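Kastance Block Layouts
README and data card

What this is

Kastance is a set of short tabletop layouts made with small colored wooden cubes. Each layout is a handful of cubes set out on a glossy white table, in one group or several. The set was put together at Mesard for people who work on spatial language: which block is next to which, what shape a group makes, where one group sits compared with another.

There are 55 layouts in the current release. Of these, 16 use a single cluster and the rest use 2 or more. No layout has more than 7 cubes in it.

The table

All layouts are set out on the same table. The top is white and shiny, and it picks up reflections from the lights and from the room. We tried a matte sheet over it for the first few layouts and dropped it, as the sheet curled at the corners and cubes near the edge ended up leaning. The bare top stays flat and wipes clean.

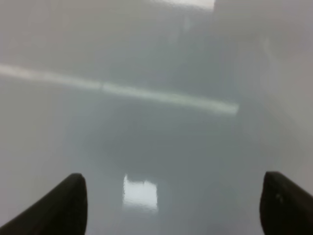
Wipe it with a soft dry cloth before setting out a new layout. Fingerprints show up as gray patches under the lights and can be taken for shadows. Do not use furniture polish - it makes the cubes slide when they are pushed together, and a tight L becomes a loose one.

The cubes

The cubes are small, painted, and all the same size. Colors used in the layout files are yellow, teal and orange. The yellow varies a little from one face to another depending on the light, going from mustard to something closer to ochre. All of it is recorded as "yellow". Teal is recorded as "teal" even where it looks more turquoise on top. Please do not add in-between color names when you send corrections.

Some cubes have small marks on them. These are not labeled and have no meaning in the data.

Clusters and gaps

A cluster is any group of cubes where each one touches at least one other. A pair counts as a cluster. A single cube on its own is recorded as "lone".

Touching does not mean lined up. Cubes may be offset along a shared side, and the layout file has a field for this (offset: yes or no). It says nothing about how far.

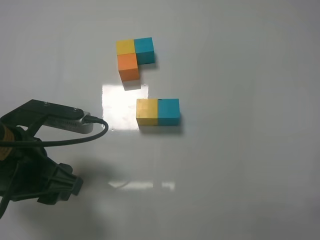

Two clusters: yellow, teal and orange in an L-like shape, with a yellow and teal pair below it and to the right.

Directions such as "left of" and "below" are always given from the viewer's side of the table. An earlier draft used the builder's side, and files from that draft carry the tag "old-side". They should be flipped before use.

Layout files

Each layout has one plain text file. The first line is the layout name, the second is the number of clusters, and after that there is one line per cube with color, cluster letter and neighbors. Blank lines are ignored. The reader script in the Khurana folder checks that neighbors match in both directions and prints the line number if they don't.

Known problems

Shadows between clusters are sometimes long enough to reach another cube. They are not recorded.

Orange appears less often than the other two colors. More orange layouts are planned for December.

Terms

Free to use for teaching and research. If you pass on a changed copy, keep this file with it and rename the set. The name Ceken is already taken by the version with stacked cubes.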